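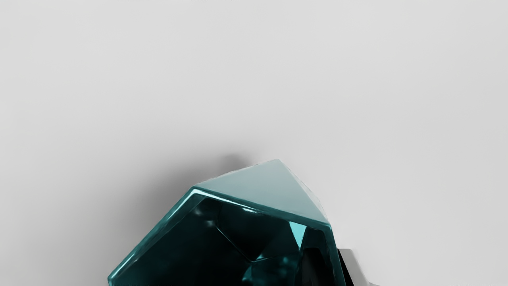
Rechercher dans les cours OK

Séance 8. Quand la pince croit tenir quelque chose
2020-08-23, par Latifa Ramadan

Bonjour à toutes et à tous, et merci d'avoir rendu vos comptes rendus de la séance précédente (je les ai presque tous lus, il m'en reste une petite pile, un peu de patience). Ces notes reprennent ce que nous avons dit au tableau sur l'incident de la cellule Tinari, avec quelques passages que j'avais sautés faute de temps et que plusieurs d'entre vous m'ont réclamés à la sortie. Gardez-les sous la main pour le TP, nous repartirons exactement de là.

1. Le contexte

L'atelier de Drornetmont avait confié à l'équipe de Magdy Mahrous une cellule de tri pour des pièces décoratives à facettes, brillantes, teintées dans la masse. Le genre de pièce qui fait très joli dans une vitrine et qui donne des cheveux blancs à tous ceux qui travaillent en vision ! La commande de prise avait été mise au point entièrement en simulation, avec le moteur de rendu Pronow, puis transférée sur le bras réel au mois de mars. La caméra est fixée au poignet. Elle voit donc la pièce de très près en fin d'approche, souvent coupée par le bord de l'image, et il arrive qu'elle ne voie plus qu'un bout de la pince.

En simulation, sur 900 prises, on avait relevé 11 échecs. Tout le monde était content, moi la première, et je vous avoue que j'avais montré ce chiffre en amphi avec une certaine fierté. Gardez-le en tête, nous y reviendrons au point 4.

2. Les faits

Le bras descend, la pince se ferme, le contrôleur annonce « prise confirmée » et le bras remonte. La pièce, tenue par une arête seulement, pivote, glisse et tombe hors du bac, côté opérateur. Olesia Panasiuk se trouvait derrière le carter et n'a rien eu, mais le carter était entrouvert pour un réglage, avec le contact de porte ponté. Un éclat est passé par l'ouverture. Voilà pourquoi nous parlons de sécurité aujourd'hui, alors que le programme annonçait sagement « perception des surfaces spéculaires ».

Il y a donc deux défauts, et je vous demande de les traiter séparément dans vos rapports :
- un défaut de perception et de confirmation de prise ;
- une protection neutralisée pendant que le bras était sous énergie.

Le second est le plus grave, même s'il tient en une ligne. Un contact ponté « juste pour cinq minutes » reste un contact ponté. Sur cette cellule, le mode réglage existait, avec vitesse réduite et commande à action maintenue ; il fallait simplement aller chercher la clé au bureau.

3. Ce que voyait la caméra

Prenons le temps, parce que c'est la partie que vous trouvez la plus difficile. L'estimateur de pose cherchait le contour supérieur de l'objet pour en déduire son orientation. Or une pièce à facettes brillantes offre beaucoup de candidats au titre de contour. La facette du dessus peut devenir si claire qu'elle se rapproche du fond gris, tandis que la face avant tire presque vers le noir. Un reflet net, à l'intérieur de la face sombre, a des bords aussi francs qu'une vraie arête. Et l'ombre portée sur le plan de travail, quand elle touche le biseau, prolonge la silhouette du mauvais côté.

Regardez la vue de simulation en tête de ces notes avec cette idée en tête. Le triangle cyan très lumineux, sous l'arête, attire l'œil avant tout le reste, et il attire aussi un détecteur de gradients. À droite, la limite de la facette pâle se dédouble en un liseré translucide qui se perd presque dans le fond. Demandez-vous quel trait vous auriez retenu comme bord de la pièce, puis comparez avec votre voisin. L'an dernier, Cayetano Cordero et Tetsuya Nomura avaient défendu deux réponses différentes pendant toute la pause, et je n'ai pas réussi à les départager.

À Drornetmont, l'estimateur a choisi l'ombre. Le centre calculé s'est décalé, la pince s'est présentée de travers et les doigts se sont refermés sur une arête.

4. Pourquoi la simulation ne nous a pas prévenus

Elle nous avait prévenus, et c'est un peu vexant. Lorsque Tetsuya a repris les 11 échecs un par un, il en a trouvé neuf avec la lumière placée du même côté et l'ombre collée au biseau. Nous avions lu le taux global sans ouvrir les cas. De plus, l'éclairage simulé ne prenait cette position que rarement, alors que dans l'atelier la rampe est fixe : le cas rare de la simulation était devenu le cas ordinaire de la production.

Quant à la confirmation de prise, elle reposait sur l'écartement final des doigts. S'il était supérieur au seuil, la pince était censée tenir quelque chose. Elle tenait bien quelque chose ! Le critère ne disait rien de la manière dont elle le tenait.

5. Les corrections

Je recopie la liste telle qu'elle figure dans le dossier Sugawara, avec mes annotations entre parenthèses.

- Pontage retiré, contact remplacé par un modèle codé (la clé du mode réglage est maintenant à la cellule).
- Seconde vue prise de plus haut avant la descente ; si les deux poses divergent, le bras s'arrête et appelle.
- Levée d'essai courte, à vitesse lente, puis nouvelle mesure avant le transfert.
- Trajectoire de transfert déplacée du côté opposé à l'opérateur.
- En simulation, position de la lumière tirée autour de celle de l'atelier, et lecture individuelle de chaque échec (Magdy y tient beaucoup, et il a raison).

La levée d'essai rallonge le cycle, l'atelier s'en est plaint et la discussion n'est pas close. Nous en parlerons si vous voulez, c'est un bon sujet de mini-projet.

6. Pour la prochaine fois

a) Dressez l'arbre des causes de l'incident en gardant les deux branches distinctes jusqu'à l'événement final.
b) Proposez un critère de confirmation qui ne dépende pas de la caméra. Courant moteur, pesée, capteur tactile, tout est permis, à condition de dire dans quel cas il se trompe.
c) Relisez la fiche de consignation distribuée en séance 2. Oui, encore.

Huit lignes au minimum pour la question b), et écrivez lisiblement, par pitié pour mes yeux. Les binômes restent les mêmes, sauf pour Cayetano, qui rejoint le groupe d'Olesia.

Contact : secrétariat des enseignements | © 2020 Latifa Ramadan, tous droits réservés | Haut de page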